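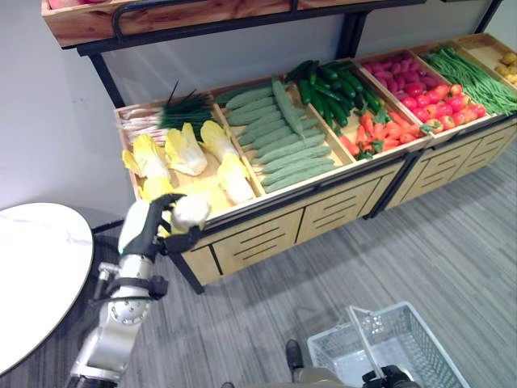 *The training stand at Skeko: one hand for the veg, the other for the basket.*

Skeko wants picking robots in its grocery shops, and the 16 people who fill online orders have been told their jobs will "move up". I have asked where up is. Lizeth Llanos, who runs the trial, talks about supervision and customer care. Neither comes with a pay grade yet.

I don't doubt a machine can get its fingers round a cabbage. The vegetables on the stand are artificial, though, and fake tomatoes don't bruise. Soledad Espinoza has picked for 14 years and spends half her shift turning things down: the soft cucumber, the potato with a green patch. None of that is in the trial's targets. The target is 200 items a shift.

My guess is that the pickers will end up walking behind the robot, checking its baskets and taking the complaints – the same work, plus the blame, with fewer of them to share it. Skeko could prove me wrong cheaply. Put the new jobs in writing, with the wages, before the first machine goes on the shop floor. Soledad asked for that in September and is still waiting.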